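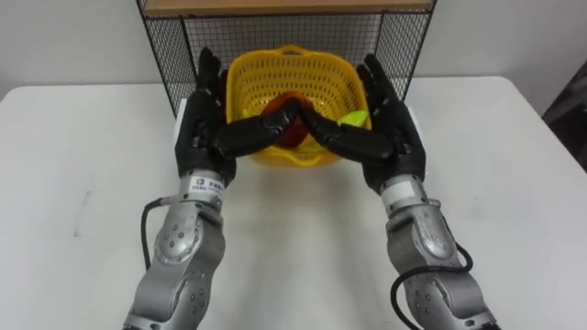

Members visited the Bemness workshop in May for a demonstration of its two-armed humanoid. Zawadi Kombo ran the session and took questions from 13 visitors. Most asked about the hands and how long they last between repairs.
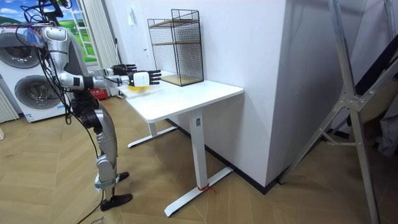
The humanoid at the desk, Bemness workshop.

Anathi Lekota has notes from the talk for anyone who missed it. The next visit is to Potell, with room for 18.

Recent items
Vundach open day: sign-up list
Pillay talk moved to the small hall
Members' news, August 2023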